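Washing a dark-on-white printed bedspread without the colour running

My new cotton bedspread is white with a navy print. The tag only says "wash separately". Can I use warm water, or will the white go grey?
Frida Holst

Cold wash, gentle cycle, half your normal detergent. Take it out as soon as the machine stops. I've washed mine nearly 100 times and the white is still fine.
skerko_2

Depends on the dye. Dab an inside seam with a damp white cloth first. If colour comes off, soak it in cold water and rinse until the water is clear. Don't use bleach. Dry it in the shade.
Juhl
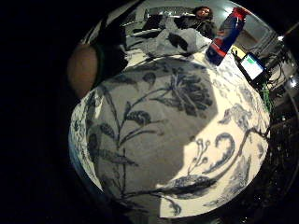
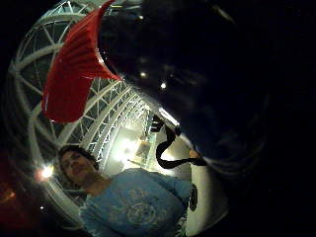 First: navy flower and leaf print on the bedspread. Second: light blue long-sleeved shirt with a pale round print.

Related
Getting yellow marks out of pillowcases
Can you tumble dry a quilt cover?
Best colour catcher sheets
Line drying in winter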